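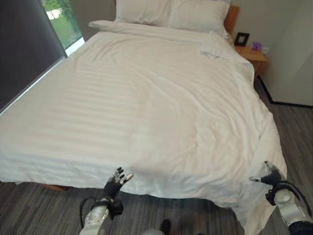 How many bed-making demos do I need before the policy stops being embarrassing?
Start with 300 clean ones in a single room, then spend everything after that on variety.

raleck_hands
I'll bite. 300 of what? We have 800 at the Fodthorpe flat and the thing still treats a duvet corner like a tax form.

epacheco40
800 from how many operators?

raleck_hands
Two. One of them is me, and I tuck like a man late for a bus.

epacheco40
Then you have 800 examples of two habits. Get more people on the controls before you get more episodes.

goodwin_e
Disagree, at least at first. Mixed habits gave us a policy that couldn't decide which side to pull from, so it hovered near the foot end like a waiter with no order pad. We went back to one operator and one written procedure: smooth the foot, square the right corner, then the fold at the pillows. Worked much better after 40 fresh demos.

epacheco40
Worked better in your room.

goodwin_e
It's the room I have.

zamudio_linens
Can we talk about start states? Everybody resets the bed to "slightly untidy" because properly wrecking it takes effort. The model then learns that people sleep like museum exhibits. Ball the thing up. Drag half of it onto the carpet. Kick a pillow.

raleck_hands
Guilty. Our reset sheet has 7 start states and I would call five of them the same bed.

piment_dan
Also, white on white is rough. White duvet, white pillows, and if there's a stray white cloth lying on top, good luck to your camera. I'd put a patterned cover on for a third of the episodes.

zamudio_linens
Except guests get white. Train on what you'll meet.

piment_dan
Train on both. Covers are cheap, my evenings are not.

goodwin_e
Blinds, too. Log whether they're up or down. Our worst batch was all afternoon sun and we only worked that out from the shadows on the floor.

raleck_hands
OK, so: more operators OR one operator, plain covers AND patterned ones, and I have to wreck the bed properly. Very clear, thanks all.

epacheco40
Keep the failed grabs where the operator recovers, by the way. Please say you kept those.

raleck_hands
Define kept.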